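Call for participants: people who clear tables, tidy rooms and put things away
Stamard Home Tasks Study, second round
Posted August 20, 2018

Stamard is looking for adults to take part in a paid study on household chores and robots. We want to know how well an arm can clear a cluttered table today, how that compares with a person doing the same job, and which mistakes people would put up with at home. No technical background is needed. Most of the work is in simulation, using rooms and objects built on a computer.

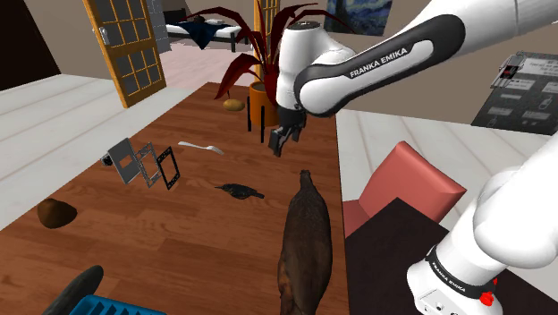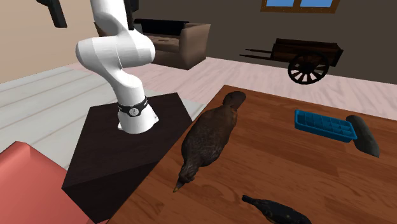

A simulated table with a mix of things left on it, and one arm to deal with them.

Björklund took part in the first round and wrote to us afterward: I went in expecting to be told the chores were nearly solved, and I came out thinking my kitchen is safe from machines for a good while yet. The arm could be fine with one thing and hopeless with the next. What bothered me more was how long it took to decide. I would still sign up again, but please allow more time for the written part, I was rushed.

We have made the written part longer for this round.

What you will do

You will come to our office in Trunivstead for 3 sessions. In the first, you sort and clear a real table while we time you and ask why you picked things up in the order you did. In the second, you steer a simulated arm through the same kind of job with a hand controller. Expect this to be slow. Most people in the first round dropped things, and that is useful to us. In the third, you watch recordings of the arm working without a person steering it and mark each attempt as acceptable, annoying or not acceptable in a home.

The software for all sessions is called Rasura. You do not need to install anything or bring a computer.

Where things stand

We are not selling a household robot and do not have one to show you. In our own tests the arm does well with single, solid objects that have space on all sides. It does poorly with flat items, with objects that touch each other, and with deciding where something belongs. People do that last part without thinking, and we need to see a lot of it done.

Who can apply

You should be 18 or older and able to sit at a screen for an hour with a break. We would like people who do chores for a living – cleaners, hotel staff, shelf stockers, home aides – as well as people who only do them at home. Left-handed people are welcome, the controller works either way. If you get motion sick from video games, tell us before you book.

Time and pay

Sessions run through September, mornings and evenings. You will be paid $83 per session, at the end of each one. You may stop at any point and keep what you have earned. Parking behind the building is free.

How to apply

Send a short note to the Home Tasks desk at Stamard with your name, a phone number, the times you can come in, and the chore you like least. Please write "Table study" in the subject line. We reply within 9 days. If you took part in the first round you can apply again – say so in your note and we will put you with a different set of objects.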